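News > Press > Stukcombe

PRESS RELEASE
Jul 20, 2024
For immediate use

Juro opens clothes folding and mending room in Stukcombe – first tables in, hoodies welcome

Juro, the clothes reuse project, has opened its second sorting room, in Stukcombe. Doors open from today. Two rooms now, one booking list, same rules in both.

What it's for: clothes that are fine but nobody has got round to. Jumpers in a heap, school hoodies, odd sleeves inside out. Bring them in a bag, tip them on a table, sort, fold, take home or leave for the rail. Mending on request. No ironing at present – the sockets on that side are still being looked at.

Since the first room opened Juro has passed on 1,732 garments. Sweatshirts and hooded tops are the biggest share and also the slowest to fold, becuase of the hood. The new room has been laid out with those in mind. More table, less shelving. The old room had it the other way about and people ended up folding on their knees.

The tables are wood planks, bought second hand through Softić, who also did the delivery and sanded down the worst of the edges. Desks at the back for bookings and phone calls. Lulell is supplying storage bags and 300 hangers for the rail, free for the first year.

Juro said in a statement: "We wanted room to spread a thing out. You can't fold a big top on a corner of a worktop with the kettle going. Most of what comes in needs five minutes and a flat surface, and that's what we've got now. Stukcombe asked for this and we are very pleased to be open before the school holidays get properly going."

How to fold a hooded top, the Juro way, as on the card by the door: face down, hood flat, sleeves across the back one over the other. Sides in to the middle. Bottom up to the shoulders, then hood down over the lot. Zips done up first please. Anything damp goes on the airer not the rail.
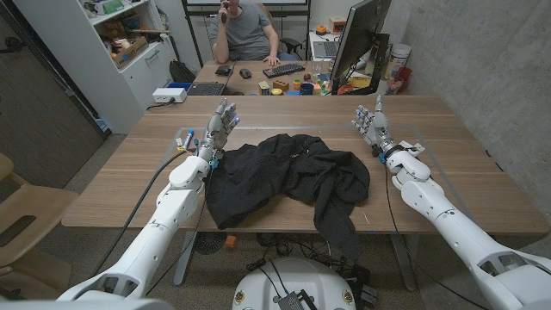

A crumpled black garment on the wood plank table, one sleeve over the front edge, with the desk and laptop behind.

What we can take: tops, trousers, coats, children's clothes any size, clean bedding. Can't take: shoes, pillows, anything with oil or paint on it. Large loads (more than two bags) – ring ahead so there is a table free.

School uniform swap runs through July. Drop off first, collect after, names out of collars if you can manage it. Unclaimed uniform goes on the general rail at the end of the month.

Booking is by phone or at the desk, quote room 302 so you get Stukcombe and not the other one. Walk-ins fine if there's a space. Entry is free, donatons towards thread and buttons are welcome.

Further details, opening hours and the folding card on request from the Juro press desk, Stukcombe.

ENDS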